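Call for participants: home trial of the Stetar two-arm tabletop kit 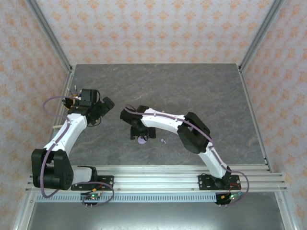 Do I need to know how to program? Basic comfort with a command line is enough. The control software is preinstalled and the exercises are scripted.

Fevivley is recruiting 40 households and small workshops to evaluate the Stetar kit before general sale. The kit consists of 2 arms with grippers, a front mounting rail, a controller board for each arm and a power supply. Participants supply a sturdy table and a computer with a spare USB port.

The trial starts in May. Each participant completes 64 short tasks with small objects — picking up, handing over from arm to arm, placing — and records the result of each in a web form. Failed attempts must be logged too. Expect roughly 600 minutes of work in total, spread as you like.

Requirements:
- Age 18 or over
- Indoor space where the kit can stay set up
- Able to lift and carry the shipping case

Kits ship from our Gombridge depot and may also be collected at the Olvera office. Participants who submit all task forms may keep the kit or return it for a store credit. Partial submissions are not paid. Damage from normal use is covered — modified servos are not.

To apply, send a short note on your available space and any past work with motors or electronics.

Comments

benchrat: Does the software run on Linux or is it Windows only?

Fevivley trials desk: Both.

two_left_hands: Applied. Is the Olvera pickup open in the evening?

Fevivley trials desk: Until 7 pm.

mk_solder: Please publish the failure logs afterward.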